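How to Submit a Letter to the Evening Relationship Hour on Moltness Radio

Updated May 18, 2023 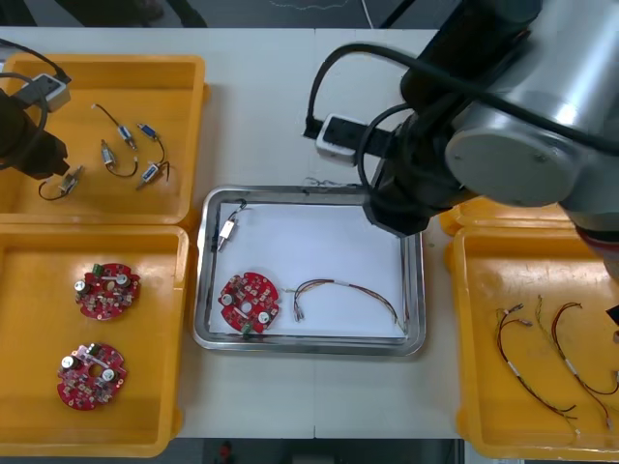

A listener wrote in to ask whether a letter has to be signed, as her husband also follows the show and would know her name at once. It does not. The form needs a working email address, but the name field can be left blank, and the presenter will then use "a listener."

The steps below apply to letters read on air. Voice messages are handled on a separate page.

1. Choose the topic code

Open the Kindden form and pick one code from the menu. Chores and money are separate codes. If your letter covers both, pick the one your question is about. Letters with no code go into the general pile, which is sorted once a week.

2. Write the letter

The text field accepts up to 4,000 characters, including spaces. Anything past that point is dropped when you press Send, and the form gives no warning. Write the letter in a separate file first and check the length there.

Put the question in the first paragraph. Background can follow: how long you have been together, who does what at home, what has already been said. Keep the order of events straight. Presenters read the letter once before the show and once on air, and a letter that jumps back and forth is usually returned for editing.

3. Remove identifying details

Change or delete the following:

– first and last names, including children's names
– employers and job titles
– street names and places of worship
– exact wedding dates

Ages may stay. So may the name of a city, if it is a large one. Do not replace names with initials; use "my wife," "my boyfriend," or "his mother" instead.

4. Set the reply options

There are two check boxes. The first allows other listeners to comment by phone after the letter is read. The second allows the letter to appear in the Skerkon newsletter. Both are off by default. If the first box is left off, only the presenter and the studio guest will respond.

5. Confirm by email

A message with a link arrives after you press Send. The link works for 15 minutes. If it expires, the letter is deleted and must be sent again – the form keeps no drafts. Check the spam folder before sending a second copy.

Withdrawing a letter

Reply to the confirmation email with the word WITHDRAW in the subject line. This can be done until noon on the day of the broadcast. Once a letter has been read, the recording stays in the archive, but the newsletter text can still be removed on request.

Letters sent in December are held until the show returns after the winter break.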